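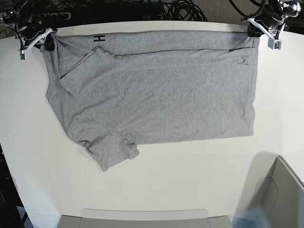 Der Laden liegt im Erdgeschoss eines ehemaligen Möbelhauses, zwischen einem Schlüsseldienst und einer Bäckerei. Seit dem Winter steht Vundard über der Tür, vorher war das Geschäft fast zwei Jahre lang nur online zu finden. Verkauft wird gebrauchte Kleidung, vor allem T-Shirts, Sweatshirts und Hemden. Die Inhaberin möchte ihren Namen nicht in der Zeitung lesen, über ihre Arbeit spricht sie aber gern. Wir treffen sie an einem Dienstagvormittag im hinteren Raum, wo die Ware sortiert, gewaschen und gefaltet wird.

Angefangen habe sie mit den Sachen aus dem eigenen Schrank, erzählt sie. »Dann kamen Freundinnen, dann die Nachbarn, und irgendwann konnte ich die Wohnungstür nicht mehr richtig aufmachen.« Im vergangenen Jahr gingen 3.887 Teile durch ihre Hände, 1.051 davon waren T-Shirts. Die Zahlen stehen in einem Heft, das sie von Hand führt. Ein Programm hat sie ausprobiert und nach ein paar Wochen wieder gelöscht.

Die meiste Zeit kostet das Falten. »Die Leute denken, es sei das Waschen. Aber die Maschine läuft ja allein.« Ein graues T-Shirt ist für sie ein gutes Beispiel, weil es so gewöhnlich ist. Meliertes Grau verkauft sich das ganze Jahr, und an diesem Stoff sieht man sofort, ob jemand sorgfältig war. Baumwolljersey gibt nach. Wer an einer Ecke stärker zieht als an der anderen, bekommt eine schiefe Kante und fängt von vorn an.

Sie legt jedes Shirt zuerst quer vor sich auf den Tisch, Kragen zur einen Seite, Saum zur anderen. Dann wird der Stoff an zwei Ecken gefasst und leicht gespannt. »Nicht ziehen, nur so, dass die Luft rausgeht.« Weiche Wellen im Stoff stören sie in diesem Moment noch nicht, die streicht sie später mit der flachen Hand aus. Danach kommt ein schmaler Streifen der langen Seite nach innen, mitsamt dem Ärmel, der sich wie eine Klappe auf den Körper legt. Der zweite Ärmel bleibt so lange draußen liegen, wie er will. »Der darf ruhig knautschig sein. Um den kümmere ich mich, wenn die erste Seite stimmt.«

Gelernt hat sie das nicht zu Hause. Ihre Mutter rollte alles, auch die Bettwäsche. Die Methode stammt aus der Wäscherei Wilczyńska, in der sie als Studentin an den Wochenenden gearbeitet hat. Dort gab es für Hemden und Shirts eine Vorgabe von 60 Stück in der Stunde. Ob sie das heute noch schaffen würde? »An einem guten Tag 39. Ich schaue mir ja jedes Teil dabei an. In der Wäscherei musste ich nur falten, hier suche ich nach Löchern, Flecken und Nähten, die aufgehen.«

Beim Tisch ist sie eigen. Die Platte muss hell und glatt sein. Auf dem alten Holztisch, den sie vom Vorbesitzer übernommen hatte, blieb der Jersey an den rauen Stellen hängen, und graue Sachen waren darauf schlecht zu beurteilen. Auf Weiß sieht man jede Falte und auch die Stellen, an denen der Stoff dünn geworden ist. Die Höhe hat sie selbst angepasst, mit Klötzen unter den Beinen. Seitdem tut ihr der Rücken abends nicht mehr weh.

Was nicht mehr verkauft werden kann, geht an Fakik, eine Werkstatt am anderen Ende der Straße, die Putzlappen und Füllmaterial daraus macht. Bei Aufdrucken entscheidet sie von Fall zu Fall. Große Firmenlogos sortiert sie aus, ein einzelner kleiner Buchstabe in Schwarz stört dagegen kaum jemanden. »Manche suchen sogar danach. Ich hatte eine Kundin, die nur etwas mit ihrem Anfangsbuchstaben wollte.«

Im Dezember hat sie für kurze Zeit versucht, die Shirts hängend anzubieten. Das sah ordentlich aus, brauchte aber zu viel Platz, und an den Schultern drückten sich die Bügel durch. Jetzt liegen sie wieder gestapelt in den Regalen, nach Größe und erst danach nach Farbe. Die Regale sind von Britik, gebraucht gekauft wie fast alles hier.

Am Nachmittag kommen meistens Schüler, die alles auseinanderziehen und nichts zurücklegen. Darüber ärgert sie sich nicht mehr. Kurz vor Ladenschluss geht sie einmal an den Regalen entlang, nimmt die zerwühlten Stapel mit nach hinten und faltet noch eine Runde. »Dabei läuft das Radio, und niemand will etwas von mir.«

Vundard hat dienstags bis samstags geöffnet. Kleidung wird am Vormittag angenommen, gewaschen und trocken, höchstens zwei Taschen pro Person.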